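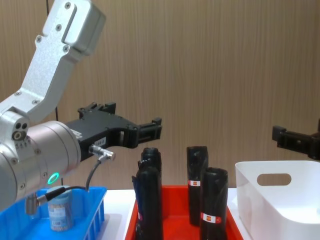 Work at the Flurthorpe bench this December has centered on a comparison of two parallel grippers, the Rumilent and the older Vurnomico. Each was given 180 picks of ordinary household goods at the same speed. The Rumilent dropped 6, mostly on soft rolls where the jaws closed too near the top. The Vurnomico dropped 15 and required a slower approach. Finger pads will be changed next, and the controller settings will remain as they are.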